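How to Apply a Lash and Brow Serum

By Princess Dizon
Jul 5, 2025

Print this page | E-mail this page

These steps apply to water-based serums with a brush or sponge tip, such as Tika Brow Serum. Oil-based products spread further and need a smaller amount. Read the leaflet first, and leave the product alone if you have an eye infection or broken skin.

1. Remove contact lenses and all eye make-up. Use an oil-free remover, as oily residue keeps the serum off the skin.

2. Wash the face with a mild cleanser, rinse and pat dry. Wait 3 minutes.

3. Wipe the applicator once against the neck of the tube. The tip should be coated, with no drop hanging from it.

4. Draw one line along the skin at the base of the upper lashes, from the inner corner outwards. Do not treat the lower lid. 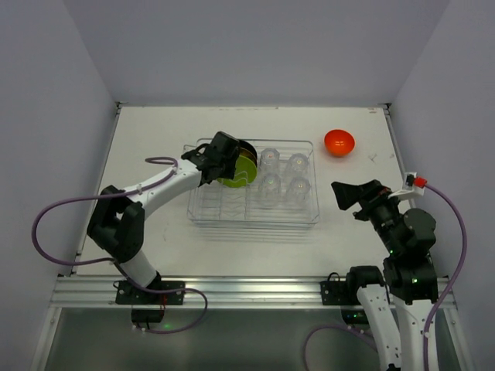
Lime-green plate held upright at the tray, with an orange-red bowl to the right.

5. For brows, brush the hairs upwards with a clean spoolie and apply the serum in short strokes at the roots. Smooth the hairs back into place.

6. Let it dry fully before putting on night cream. Keep the cream clear of the lash line.

Patch test: put a small amount behind the ear the evening before first use. If the skin is red or itchy the next day, do not go on.

Apply once daily, at night. A second coat increases the chance of serum running into the eye. If that happens, rinse with plenty of clean water and see a pharmacist if stinging continues.

Close the tube tightly and store it upright below room heat. Do not share applicators.

Print this page | E-mail this page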